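Looking after Troro: a gallery of sorts

People keep asking me what it's like to keep a humanoid going from one week to the next, and my answers are always too long for the bus, so I've put them on a page. Troro is the one I look after at Veten. It walks, it reaches for things, it moves light furniture about, and in between it needs rather more fuss than you'd guess from the videos that Reinholz put out when they launched the controller. I do the fussing. I'm not an engineer by training (I came over from mending stairlifts), so please take this as one person's notes from the floor, with a bit of chat on the side.

Most of what I've written is about setting up for the furniture runs, as that's the job I've been on since November and the one I get the most messages about. If you've got the same legs but a different upper body then the bits about feet and cables should still do you. The arms section probably won't.

A word on my routine before you scroll. I like to be in by eight, kettle on, and I don't switch anything on for the first 10 minutes. I walk round the machine with a torch and a rag and just look. Cracked shell edges, a screw head standing proud, a cable tie that has slid down to where a joint can chew it -- you spot far more with the power off and nobody waiting on you. Then I run my hands down each leg from the hip, feeling for grit at the joints. Grit is the enemy! It gets in everywhere and it sounds dreadful.
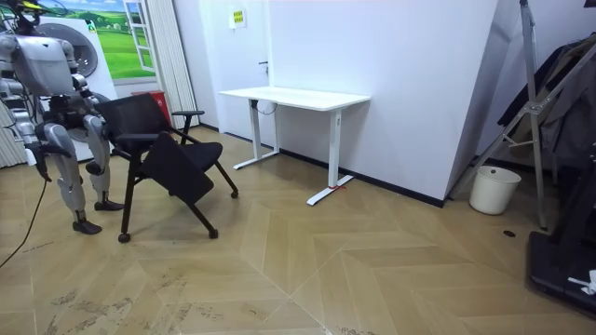 Cable dressing is the part I'd nag anybody about first, because it costs nothing and it catches everyone out. We had a whole morning go wrong over it last winter, with me convinced there was a fault in the left hip when all that was the matter was a lead pulling on the body every time it shifted its weight. The thin black cable trailing away from the lower body over the planks is the one I mean, and I want it lying well clear of both feet and anything with casters before a chair run starts. I give it plenty of slack at the body end, clip it so that any tug lands on the clip and leaves the connector alone, and then I walk the path myself, dragging my toes a bit. If I can catch it, Troro can catch it. I also wipe the lead down every Monday, as a grubby one sticks to the floor and then jumps.

Feet come next on my list. The soles get a wipe with a barely damp cloth before the first run and again after lunch, then a dry one straight after. Don't use anything with polish in it. I did, once, on my second day, and spent the afternoon holding the safety handle and apologising. I look along the edges of each sole for lifting, and if I can get a fingernail under it then that foot is off and on the bench before anything else happens. Swapping a sole takes me 14 minutes now. The first one took most of a day, two mugs of tea and a phone call to Reinholz, who were very nice about it.

Arms, then. With the power still off I take each one through its full swing by hand, slowly, elbow first and then shoulder. You're feeling for a notch. A smooth heavy drag is fine and is just the gearing, but a click or a dead spot wants writing down, even if it goes away on the second pass (especially then, in my experience). After that I power up, let it find its zero, and compare the two shoulders by eye from straight in front. If one sits lower than its mate I run the zero again before I touch any settings. Nine times in ten it was only settling.

The wrists are fiddlier. There are 2 grub screws on each, tucked in where you need the long key, and they do work loose with chair pushing because the load comes in sideways. I put a dot of paint pen across each screw and the collar beside it. If the line's broken, the screw has moved. It's an old stairlift habit and the best thing I brought with me.

Training chair runs need a bit of setting up of their own. I roll the chair over the bit of floor we'll be using before the machine gets anywhere near it, and listen for a caster that grumbles. Hair round the axle, usually! A sticky one makes the chair slew off to one side, the robot corrects for it, and you end up with a log full of shoulder effort that has nothing to do with the shoulder. I always start the first reach at slow speed with my thumb on the stop, and I stand where I can see the hand and the feet together. That's a harder spot to find than it sounds, and it moves when the machine does.

Then there's the book. Ours is a plain hardback, and every session gets a line with the hours, what I cleaned, what I tightened and anything that sounded odd. We're on nearly 1000 entries now and I've gone back through it more often than I've opened the manual. "Left ankle, dry squeak, only when turning" has turned up three times over the months, always after a long day of side steps, and the cure each time was a clean and the tiniest smear of grease. I'd never have joined those up from memory.

Shutting down is the reverse of all that, only quicker. Sit it down or hang it up, power off, lead unplugged at the wall end first and coiled in big loose loops, rag over the joints, quick line in the book. I leave the shells open for a while if it's been a hard session, and I don't put covers on until they're properly cool.

I'm taking the long key and a spare pair of soles over to Fandesstead next, where they've got the same legs on an older body, and I'll put up another page once I've had a proper go at their ankles. If you've found a grease that doesn't pick up fluff, do write in -- I've tried four so far and I'm not in love with any of them.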